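**Ticket 1324 – Kitchen counter, left of the drawer: breaker trips when toaster and big oven run together**

Opened by: Farzana Mridha
Assigned to: Hubert Baran
Status: Pending (see last entry)

**Farzana:** Second floor kitchen at Bremia. If anyone makes toast while the big black appliance is heating, the whole counter loses power. This has now ended 2 breakfasts and one birthday quiche. Resetting the breaker brings everything back except the quiche.

**Hubert:** Are both plugged into the same outlet? Please also send a picture of the counter as people use it. Don't tidy first.

**Farzana:** Same outlet, via a white power strip that Przemysław brought from home in March. Nothing has been tidied. I would like credit for how easy that was.
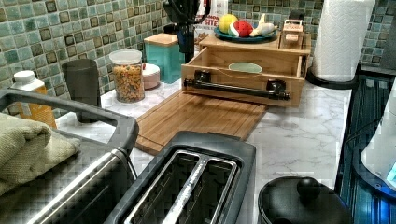

*Attachment 1: toaster, the larger appliance with the towel on it, jars at the back.*

**Hubert:** Thanks. Three things.

1. Take the green towel off the appliance. It gets hot, and a folded towel is a poor lid. There is a hook by the sink that has been waiting years for its big chance.
2. Move the bottle with the white cap out from behind it. Same reason.
3. Retire the power strip. The label on the bottom says 3000 watts, and I believe it about as much as I believe the sign-up sheet for cleaning the fridge.

The jar of colorful bits and the teal canister can stay where they are. They draw no current.

**Farzana:** Towel is on the hook. Bottle is in the cupboard. Przemysław has taken his strip home and is being brave. Toaster now has the outlet to itself – four slices, no trip. With the big one plugged in by the window, both ran for ten minutes and the lights stayed on.

**Waldemar Olszewski:** The window outlet is where the kettle goes.

**Hubert:** Then it's kettle or oven, Waldemar. Same circuit as the fridge over there, so please don't try both. I've asked for a quote on a separate line for the counter, linked as ticket 381.

**Waldemar:** I tried both.

**Hubert:** Breaker reset. Leaving this open until the electrician has been.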